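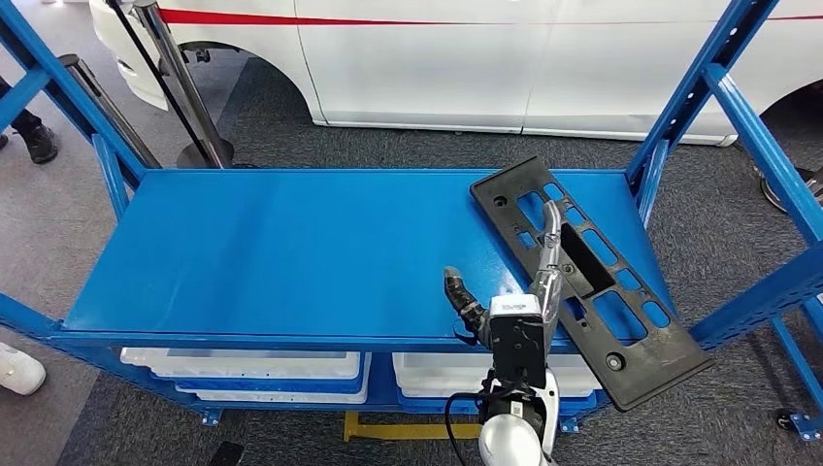

Top shelf, blue unit. Black panel on the right side, past the front lip.

Ticket: Panels overhanging top shelf, parts storage
Site: Stulinmont
Opened by: Nasrin Parsa
Opened: 4/11/18
Priority: Medium
Status: Closed, pending label change

Problem as reported

Long molded panels stored on the top shelf do not fit within the shelf depth. They end up on a diagonal with one corner hanging over the front beam. Two panels from the Tillman order came back from assembly with scuffed rims on the same corner. The reporter asks whether the shelf is set up wrong or the panels are in the wrong location.

Environment

Blue metal shelving, supplied by Grulten. Smooth painted top shelf, raised front lip. Perforated posts with rectangular slots. Panels are black molded plastic automotive parts, flat, with rectangular cut-outs and a raised rim all the way around. Location code on the storage sheet is 5-T.

Log

Entry 1. Checked the shelf for level, front to back and side to side. Level in both directions. Front beam clips seated on both ends. No movement when the beam is pulled by hand. Shelf fault ruled out at this point.

Entry 2. Turned a panel so the long side runs parallel to the front beam. It fits this way with no overhang, but only one stack fits on the shelf. The storage sheet calls for two stacks. Whoever loads the second stack has to turn both to make room, and the front corner goes over the lip.

Entry 3. Checked the storage sheet against the part. The sheet was written in February for the earlier Salton panel, which is shorter. It was never changed when the longer part came in. The sheet still says "2 stacks, any direction."

Entry 4. Measured overhang on the panels stored on the diagonal. Worst case was 13 cm past the lip. The gloss paint does not help. A panel set down at an angle slides when the one next to it is moved, and the rim drags on the edge of the lip. The position of the scuffs matches.

Entry 5. Tried a strip of rubber matting along the front of the shelf. Sliding stopped. Overhang did not change. The mat also collects dust, which then goes onto the parts. These are matte black and show everything. Mat removed.

Entry 6. Tried standing the panels on edge against the back. Not usable without a divider. They lean and the lower ones bow – stopped the test after one shift.

Entry 7. Moved the second stack to the next bay, same height. Both stacks now lie parallel to the front beam. Loaded up to 29 panels over the two bays and left them for a week of normal picking. No overhang at the end of the week. No new scuffs found at assembly.

Cause

Storage sheet not updated for the longer part. Shelf is in order.

Fix

1. One stack per bay, long side parallel to the front beam.
2. Nothing past the front lip.
3. Lift panels by the outer rim. Do not hook fingers in the center opening and drag.
4. Do not slide a panel across the shelf to reach the one behind it. Take the top one off first.

Open items

Storage sheet has been corrected. The shelf label still has the old text and is on order. The second bay was being used for empty cartons, and these need a new place before the next delivery. The two scuffed panels are on hold until quality decides if the rim is a visible surface once fitted.

Comments (3)

pkg_line2: Same trouble with the long ducts on our side. Does the one stack rule go for all top shelves or only 5-T?

N. Parsa: Only 5-T and the bay beside it for now. Send me the part length and the shelf depth and I will check yours. Please measure between the lips and not to the outside of the beam.

dockside: Cartons moved to the cage by the dock door. Let me know if they are in the way there.

Related tickets

Shelf label peeling, bay 3
Grulten beam clips, spare stock low
Salton panel, remove from storage sheet
Dust on matte parts before fitting
Tillman order, short count on delivery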